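Staltness Food Notes > Interviews > Bread and Dough

Rajeshwari Mathew on steaming, patience and small kitchens

Rajeshwari Mathew has taught evening cooking classes in Dilavgate since she gave up her job in a hotel kitchen. Her subject is dough that never sees an oven: steamed buns, dumplings, rice cakes, the soft flat breads she grew up eating at her aunt's table. We met on a weekday morning in the back room of Kulkarni, the grocery on the corner of her street, where she buys her flour and where the owners let her sit as long as she likes.

She had come to the subject late. At the hotel she worked on the breakfast line, which meant eggs and toast and very little else.

"I cooked eggs for years," she said. "I can still do a hundred in a morning if you ask me. Please don't ask me."

The change came one December, when the oven in her apartment broke and the landlord took until spring to replace it. She had promised to bring rolls to a family dinner. What she had was a stovetop, a deep pot and a metal colander.

"The first batch was bad. They were gray and they stuck to the metal. My brother ate two and said they were fine, and he would not look at me while he said it. So I made them again the next day, and then most days after that."

By the time the new oven arrived she had stopped caring about it. She uses it now to store baking sheets.

I asked what people get wrong when they start. She thought about it for a while before answering.

"Flour," she said. "They buy bread flour, because they think of it as bread. Then the bun is chewy and they think they kneaded it badly. You want something with less protein. Plain all-purpose is okay. A soft flour from a store like this one is better. If all you can get is all-purpose, swap a few spoonfuls for cornstarch and see if you like it."

Her basic dough is flour, warm water, yeast, a little sugar, a little oil and a pinch of salt. She uses half as much water as flour by weight, and then adds a spoonful more if the day is dry. For a small batch she starts with 200 grams of flour and 100 grams of water. She does not like recipes that give flour in cups, and she told me so more than once.

"A cup is whatever you want it to be. I had a class where everyone measured a cup and we weighed them all. The spread was terrible. Buy a scale. It costs less than the dinner you will throw away."

She kneads by hand, on a bare counter, until the dough is smooth and stops picking up flour. After that it goes under a damp towel. She does not give her students a time for the first rise, which some of them find annoying. She tells them to look at the dough and to poke it.

"If it springs right back, leave it alone. If it comes back slowly, go ahead. If it doesn't come back, you went to the movies."
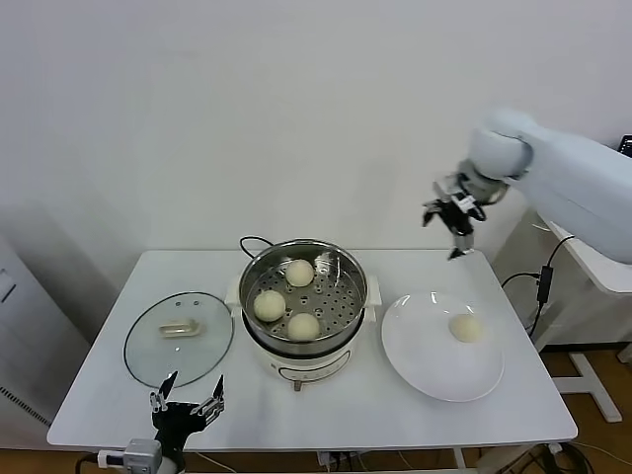 Shaping is the part she enjoys most. She presses the air out, rolls the dough into a log and cuts it with a knife, then pulls the edges of each piece under and turns it against the counter with a cupped hand. A rough top will stay rough. Steam does not hide anything, she said, and there is no crust to cover a seam or a fold.

The second rise is short. She lets the shaped buns sit on squares of parchment while she sets up the water, and she leaves space between them. Beginners tend to fill whatever basket they own.

"They see empty space and they want to use it. Then the buns swell up and join together. You pull them apart and the sides tear. It still tastes good, so if it's only you eating, fine."

Opinions differ on whether to start with cold water or boiling water, and Mathew has gone back and forth. For years she put buns over a full boil. Now she starts them over cold water and lets the heat come up slowly, which gives the dough a last chance to rise. She turns the heat down once the steam is steady. Too strong a boil, in her experience, makes the tops blister.

When the time is up she switches off the heat and waits five minutes before touching the lid.

"That one I learned from my aunt, and I ignored it for a long time. I thought it was a superstition. But if you open it too fast, the cold air hits them and they wrinkle. Some of them shrink down like a walnut. I have cried over that. Not recently."

Water dripping from the lid is the other common complaint. Her aunt tied a cloth around the lid, with the corners knotted on top and well away from the flame, and Mathew still does the same at home with a thin dish towel. Bamboo takes care of some of the drip, she said, but it needs drying properly after every use, and she has thrown out more than one basket that went moldy in a cupboard.

I wondered whether the equipment mattered much. She shrugged.

"People write to me and ask what to buy before they have made anything. Make it first. Use a pot and a plate and something to hold the plate up. If you're still doing it in a month, then spend money."

She runs her classes in a rented hall near Narnudbridge station. The room has two sinks and poor light, and she has asked for better bulbs. Most of her students come straight from work. A few are parents who want something to put in a lunch box, and there is usually someone who has eaten a very good bun on vacation and would like to have it again.

She tries to be straight with that last group. "I tell them, I wasn't there. I don't know what you ate. We'll make a bun and you tell me if it's close."

Fillings come later in the course, and she is strict about keeping them dry. Cabbage gets salted and squeezed. Mushrooms are cooked down until the pan stops hissing. Her favorite is mashed potato with mustard seed and green chili, an idea she took from a snack sold outside her old school. She has served it to people who said potato inside bread sounded heavy – they usually took another.

Plain buns are still what she makes for herself. She eats them for breakfast with butter and salt, or tears them up beside a bowl of lentils. Leftovers go in the freezer on a tray and then into a bag, and she steams them again from frozen. The microwave works if the bun is wrapped in a damp paper towel, but it has to be eaten right away. "Wait until you've answered the phone and it's a rock," she said.

Before I left I asked if she would ever write a book. She has been asked before, and has a folder of notes in several languages, some of it on the backs of receipts. The trouble is the timings. Every stove is different, and so is every kitchen in January and July, and she does not want to print a number that she knows will be wrong for half the people reading it.

"My aunt never wrote anything down," she said. "I used to be angry about that. I called her all the time with questions. How much water, how long, how hot. She said, 'Well, what does it look like?' And I would have to go and look."

She bought a bag of flour on the way out, and some green chilies, and argued with the owner for a minute over the price of the chilies. The next course at Narnudbridge starts on Mon 25 May. Students should bring an apron, a kitchen scale and a container with a lid for taking the buns home.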